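Resutari desk shredder, six months on

I bought the Resutari in January, after the drawer under the printer stopped closing. It held bank statements going back to a flat I barely remember renting, plus every letter Skirkport council has ever sent me about bins.

First, the good. It takes 6 sheets at a time, as promised on the box, and it turns them into confetti small enough that I have no fear of anyone in Drumiveck reassembling my gas bill. The basket slides out from the front, so you don't have to lift the motor off and shower the carpet. My old one, a Jenkins, managed that every time.

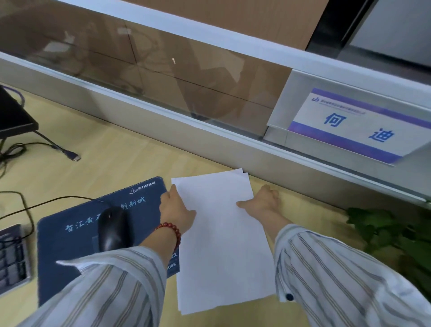 Staples are supposed to be fine. Small ones are. Anything chunkier makes a noise like a fork in a blender, and the red light comes on while the machine thinks about what you've done. Pressing reverse sorts it out — usually on the second go.

The real complaint is the rest period. You get three minutes of shredding before it needs a lie-down, and the lie-down is considerably longer. I have worked with people like this. If you're clearing a whole filing cabinet, bring a book.

The lead is also short, so mine lives next to the kettle.

Would I buy it again? Yes, with a bit of sighing. The drawer closes now. I've started putting batteries in it.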